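Pralell Holdings – Careers

Senior Financial Reporting Analyst
Location: Halgate (hybrid, 2 days a week in the office)
Reports to: Stamatia Deligiannis, Corporate Controller
Reference: 274
Employment type: Full time, permanent

About the position

Pralell Holdings is a publicly listed company with three operating subsidiaries. We report quarterly, and the finance team in Halgate prepares the consolidated statements, the management discussion and the supporting schedules for the auditors. We are hiring a Senior Financial Reporting Analyst to take over the consolidation work from a colleague who is moving to treasury.

The first quarter close you would work on is the one that follows the August board meeting. You would shadow the current analyst for that close and run the next one yourself.

What you will do

Prepare the quarterly and annual consolidation for Pralell and its subsidiaries, including Moschos and Herkholm.
Reconcile intercompany balances and follow up on differences with the subsidiary accountants.
Draft notes to the financial statements, mainly leases, share-based payments, segment reporting and related parties.
Draft the liquidity and results sections of the management discussion and tie every number back to the ledger.
Work with legal on the timing and wording of earnings releases.
Answer requests from the external auditors during reviews and the year-end audit.
Write short memos on the accounting treatment of new contracts and acquisitions. Moschos was acquired last year and the purchase price allocation is still being finalized.
Help move the Herkholm chart of accounts to the group format. There are 263 accounts left to map.

What we are looking for

A degree in accounting or finance, and a CPA or equivalent.
At least four years of experience, part of it in public company reporting or in audit with public clients.
Working knowledge of IFRS. If your background is in US GAAP, apply anyway and tell us how you would close the gap.
Experience with a consolidation tool. We use one of the common packages and will train you on our setup.
Clear writing. Much of this job is text – notes, memos, emails to people who don't work in accounting.
Comfort with spreadsheets that other people built.

Equity accounting or foreign currency translation experience is useful but not required.

Hours and travel

Normal hours are 8:30 a.m. to 5:00 p.m. Expect longer days in the two weeks before each filing. Time worked over the standard week during close can be taken back as leave in the same quarter. There is one trip a year to each subsidiary, usually for three days.

Pay and benefits

Salary depends on experience and is discussed in the first call. We offer an annual bonus tied to group results, a retirement plan with company matching, health and dental coverage from the first day, and 20 days of paid vacation. We pay professional dues and required continuing education. Office parking is free. The Halgate office has 99 employees, nine of them in finance. 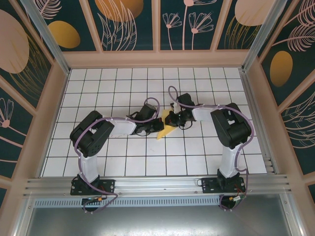 Two robot arms over a tiled work surface.

How to apply

Send a resume and a short cover letter through the application form, quoting reference 274. You may attach a writing sample, such as a memo or a draft note with confidential details removed.

The process has three steps: a phone call with Lautaro Escobar in recruiting, a video interview with Stamatia Deligiannis, and an office visit with a practical exercise. The exercise takes 90 minutes and covers a small consolidation with two errors in it.

We review applications as they arrive and will close the posting when the position is filled. Questions about the hiring process should go to Lautaro Escobar. We can't accept applications by email, and we are not working with outside agencies on this opening.

If you need an accommodation at any step, note it on the form or mention it in the first call.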